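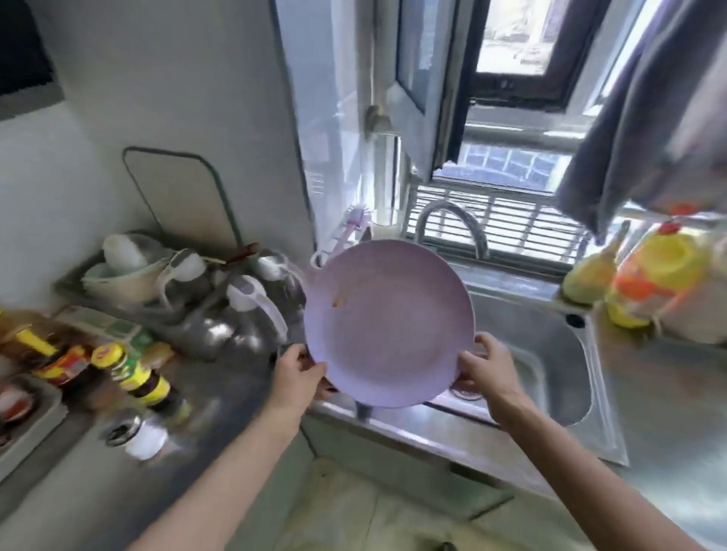 How to plan a kitchen clean around a floor robot

Handing the floors to a machine changes the whole order of a cleaning visit. At Flullarska we look after rented flats, and since March our cleaners have arrived with a Gidar robot mop in the van. I love it! But the first few weeks were a muddle, with people standing in doorways waiting for the thing to finish, so what follows is the routine we have settled on for a kitchen and the room next to it.

You will need: the robot, charged; two cloths; a dish brush and washing-up liquid; the job list on your phone (we use Tadberg, but paper is fine).

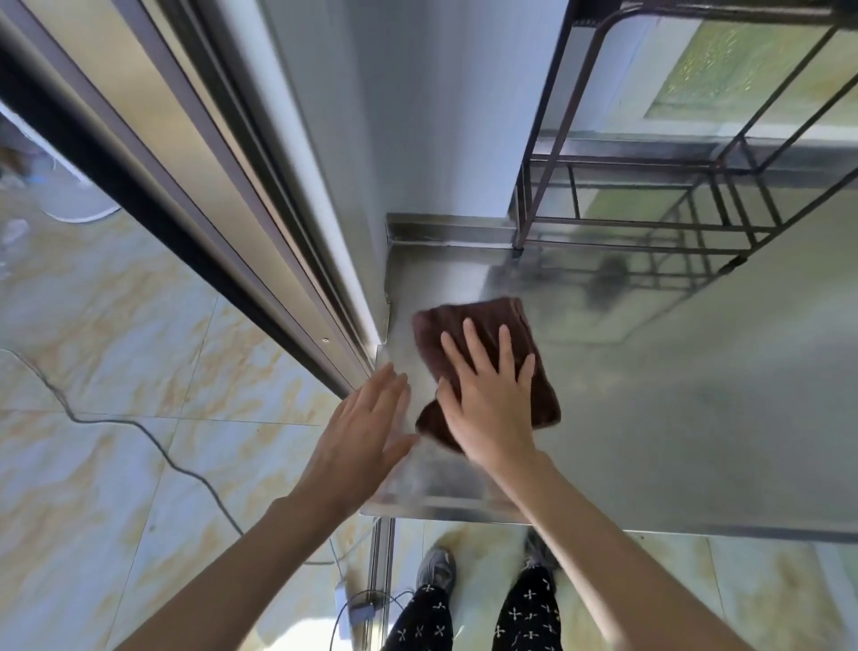 Words: Ildikó Szekeres
Filed under: Working with machines, Kitchens

Step 1. Clear the floor first

Walk through both rooms before you touch a single dish. Pick up charging leads, loop them over a chair or put them on a shelf, and move fans and bags out of the way. Check the runners on sliding doors too — our robot climbs a low one quite happily and sulks at anything taller. If it can't get over, plan two runs.

Step 2. Start in the other room

Send the robot to the room you are not in. A full run in a typical flat takes it 40 minutes, and that is your time for the kitchen. Shut the door if there is one. You'll hear a chime when it's done, and you can ignore it until you reach a good stopping point.

Step 3. Wash up by hand

Pans before plates if the pans are greasy, and go easy on anything with a coated inside. Look at the surface with the light behind you and feel round the rim with a fingertip, where bits like to hide. The robot has given us back enough time to do this properly, and I think it shows. We used to allow 20 minutes for washing-up and sink together. Now people take what they need.

Step 4. Wipe the worktops

Fold the cloth so you have several clean faces, lay your palm flat on it and work from the back edge towards yourself. On stainless steel, follow the grain. Lift racks and bottles and wipe under them, then turn to a fresh face for the last pass. Crumbs that land on the floor are fine at this stage, as the kitchen floor comes last.

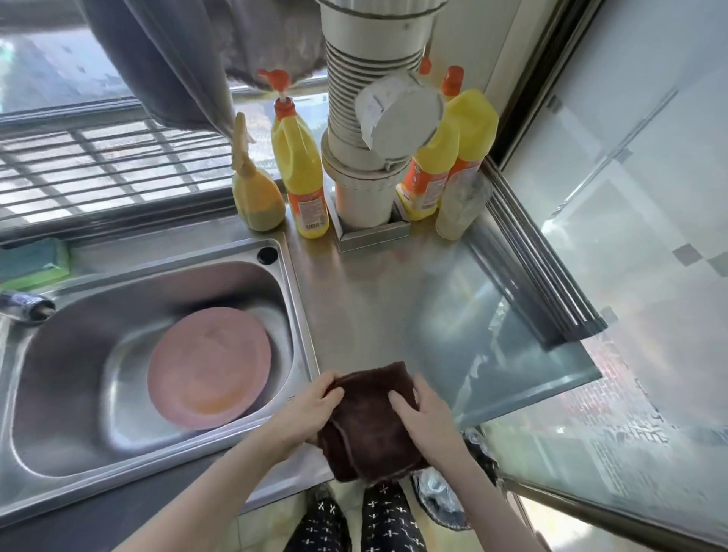

Folding the brown towel at the front of the worktop, beside the sink.

Step 5. Swap rooms

Take any rubbish bags out, bring the robot in and leave the kitchen to it. Use the gap for beds, bathroom or your tea. Afterwards, do the corners and the strip under the cupboards with a damp cloth. It misses them every time.

Step 6. Log what the robot missed

Tap the room in Tadberg and add a few words. "Stuck on rug" is plenty. Those notes decide which flats get a robot at all, and the cleaners' word is final on that. The Cuevas building came off the list after one afternoon of thresholds.

A word for whoever draws up the rota

Please don't take the saved time straight back. We kept our visits at the same length as before, 60 minutes for a small flat, and pay hasn't changed either. What has changed is the work inside the visit: less bending, no bucket up the stairs, more attention to sinks and surfaces. Some people missed mopping (really!) and they can still choose to do it.

Let each cleaner run the robot alone in an easy flat before using it on a busy day. Show them how to empty the tank, where the stop button is and who to ring when it won't wake up. Spare pads live in the blue crate by the van door.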